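Print this page | E-mail this page

Prellville refurb fair and the Hulent building open day

Quick write-up before I forget everything. Drove over from Villanueva, 165 miles, left in the dark, coffee gone by the county line. Parking was a grass lot behind the old Hulent building, free, muddy on the left side. Park on the right if you go.

Doors at nine. Line already down the ramp. Five bucks on the door, kids free, hand stamp that still hasn't washed off. They give you a paper map and the map is wrong, the restrooms and the loading dock are swapped. Ask me how I know.

Main hall

Used office gear mostly. Desks, monitors by the pallet, phones, a whole wall of keyboards sorted by color for some reason. Prices all over the place. Same model of monitor was $40 at one table and $29 two tables down, so do a full lap before you buy anything. I didn't. Bought at the first table.

Cables are sold by weight. Bring your own bag. The lady on the scale was fast and fair and rounded down for me.

Lots of laptops with no chargers. Chargers are a seperate table at the far end and they know exactly what they have, so don't expect a bargain there. Most of the laptop sellers will boot one up for you if you ask. Two wouldn't. Walked away from both.

Primetti side

Primetti had the back third of the building, this was the open day part. They take in old office desktops, strip them, clean them, swap what needs swapping and sell them on to schools and small shops. Groups went through every half hour, 30 people max, sign up at the folding table by the stairs. I got the 11:30.

Good tour. Noisy, hard to hear at the back. Intake first, big cages on wheels, everything gets a sticker. Then the wipe room, which you only see through a window. Then cleaning, compressed air and a lot of dust, they hand you a mask. Then parts. Processors get pulled, checked and graded, and a machine goes out with whatever the buyer's order calls for. Guide said the biggest headache is thermal paste, old stuff sets like cement and people yank the cooler and bend pins. I've done that. Didn't say so.

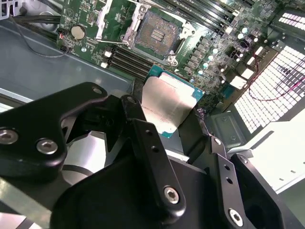
Food and the rest of it

Two trucks. Tacos good, line long. The other one did baked potatoes and had run out of potatoes by one, so it was basically a chili truck after that. Chili was fine. Nowhere to sit exept the dock steps, bring something to sit on if your knees are like mine.

After lunch there was a talk on what to do with dead batteries. Short version, not in the trash, tape the ends, take them to the drop-off. They had a drop-off bin right there and it filled up quick. Wish I'd known, I have a drawer full at home.

Raffle at three. Didn't win. Top prize was a color laser printer the size of a dishwasher so maybe for the best.

What I came home with: one monitor (overpaid), a bag of cables, two desktop cases with no side panels, a desk lamp. Everything works except the lamp, and that's just a bulb I think.

Would I go again, yes. They're planning the next one for August, same building, and supposedly with air conditioning on the Primetti side. Get there early, bring cash, half the tables couldn't take cards because the signal in there is terrible. Nearest ATM is at the gas station past the bridge and it charges you.

Last updated: 12/03/2022

Print this page | E-mail this page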